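On Tuesday, July 13, 2021, Attila Szilágyi wrote:

> Does anyone know if the Brokdale ward by-election is going ahead
> before the summer break? I've had a leaflet from Rutkowska but no
> poll card.

Attila,

It is going ahead. The notice went up at the council offices this morning. Three candidates are standing, and Rutkowska is one of them. The seat was won by 415 votes last time, on a low turnout. 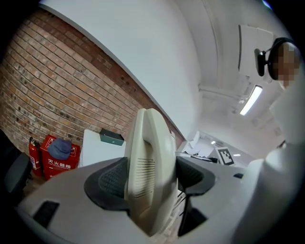 Where do people in Plutside Road vote now that the school is closed for repairs?

At the Zestel Hall, using the side entrance. The doors open at seven and close at ten at night.

Poll cards are being delivered by hand this time. There are 3000 to get round and the north end of the ward comes last, so yours may still be on its way. You can vote without the card if you are on the register. Postal vote forms have to be in 14 days before polling day.

Regards,
Maureen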